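Search the notebook
Enter keyword Go

Clarkelum bench notebook – July
Entry: CPU placement, working rules for the socket step
Written by Araba Gbeho

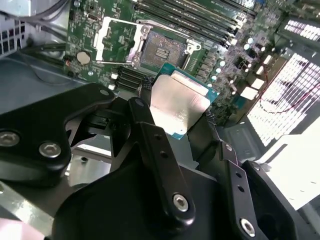

Wrist camera, processor held over the open socket. Load plate up, chip still tilted.

Started 9:10, stopped for lunch, back on it until 4:30. The job was to go through the socket step and write down the rules we work by, so that the Drokeck cell and ours do it the same way. Up to now the rules have been in three people's heads and on a sheet of paper with coffee on it. Mac Carthaigh want them in writing before they sign off the cell for their refurbishing line.

Status of the run log going in: 722 placement attempts since we changed the fingers, 682 accepted on first inspection. The other 40 were all stopped or rejected for something on the list below. I went through all 40 this morning. Most are alignment stops, where the arm gave up before touching the socket. I don't count those as failures. The rules should make it easy to stop.

Rules as they stand now

1. Nothing goes over an open socket except the processor and the fingers holding it. No screwdrivers, no spare screws, no hands. If a person has to reach in, the arm backs out to the park position first and the chip goes back in the tray.

2. Hold the processor by its edges. Fingers do not touch the contact side, and they do not press on the heat spreader to steady it. If the grip is wrong, put the chip down and pick it up again. Do not correct the grip in the air.

3. The chip may be tilted on the way in. It has to be level before the last descent. The wrist view is good for seeing tilt but poor for judging height, so the height comes from the arm and the side camera and never from the wrist picture alone.

4. Check the orientation mark and the notches twice, once at the tray and once at the hover point. Both checks get logged. A missing log line counts as a failed check even if the part went in fine.

5. No downward force at placement. The part is set down and released. If the force reading goes over the limit in the recipe, the arm stops where it is, lifts straight up and calls for a person. It does not try again by itself. The old script allowed one retry. I took that out at 11:00.

6. Load plate and lever are a separate step with a separate permission. The arm does not start closing anything until someone has looked at the seated part, or until the side camera check has passed twice in a row.

7. Loose cables get tied back out of the working area before the arm is enabled. The check is done by eye and initialed. I would like a fixed keep-out volume for this but we don't have one that works with every case.

8. Grounding: case, mat, operator and gripper base all on the same point. Measure at the start of each shift and write the value down. "OK" is not a value.

9. Finger screws get a torque check at the start of the shift and again after every 30 placements. Put a paint mark across each screw head so a turned one shows up. A dropped screw means a full stop and a search until it is found, and the board doesn't move on without it.

Notes on the above

Rule 5 is the one people will argue with. Clorance ran their own cell with retries for a while and their view is that a second attempt from a clean hover is harmless. Could be. The trouble is that our arm can't tell a chip resting on the socket wall from a chip sitting slightly off on the pins, and a second try in the second case drags it. One bent pin costs more time than a lot of stops. I'm leaving it at zero retries until we have a better way of telling the two apart.

Rule 3 came out of a long talk about whether to level the chip at the tray. Leveling early looks tidy but the grip settles a bit during the move, so it has to be done again at hover anyway. We do it once, at hover, and check.

Rule 9, the interval. It was 2,000 placements in the first draft, copied from the finger supplier's sheet for a different job. Too long for work over open contacts. We can go back up when there is data.

Speed limits are missing from the list on purpose. They belong in the recipe file, where the arm reads them, and I don't want two numbers in two places. The rule should only say that the approach speed below hover is set by the recipe and can't be changed from the pendant. Need to add that as rule 10 once the pendant lock is tested.

Scrap boards: still use them for any change to fingers, camera mount or path. A board with a dead socket is fine for path work and no good for force work. Label them so. Two on the shelf have no label and I have moved them to the bottom bin.

Open

– Pendant lock test, then write rule 10.
– Ask Mac Carthaigh whether initials on paper are enough or they need them in the log.
– Same list to Drokeck for comments. Their sockets have a different lever side, so step 6 may need a second version.
– Side camera slips a little when the bench is bumped. Clamp ordered.
– Reprint the start-of-shift sheet with a box for the ground reading.

Left the arm parked and disabled at 4:30, tray covered.

Recent entries
Finger change and first torque readings
Side camera mount, second try
Start-of-shift sheet, draft
Visit to Clorance, notes on retries
Tray layout and part labels

Clarkelum bench notebook | Contact the bench | © Clarkelum | Back to top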